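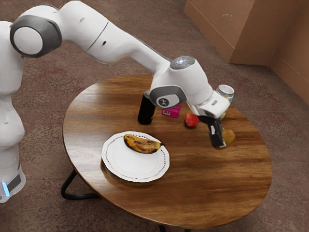

A round wooden table.

On the choice of a dining table

Readers of this journal have asked for guidance on buying a table for a small household. The following notes record the considerations that applied when the dining room at Flekitier was refurnished in March.

The room is narrow, and the former table, a rectangular one from Altinard, left little space to pass on the window side. A round top was therefore preferred. It seats four in comfort and 6 when guests are expected, although elbows must then be managed with some courtesy.

Two makers were consulted. Niazi quoted 900 pounds for solid oak, delivery included. Ullico offered a lower price but required a longer wait, and its legs were placed so that chairs could not be pushed fully in. The order went to Niazi.

Care is simple. The surface should be wiped with a soft cloth and oiled twice a year. Hot dishes require a mat at all times. This rule has already been broken once, by the author, and the mark remains.

The old table has been moved to the garden room, where it holds seed trays and post awaiting a reply.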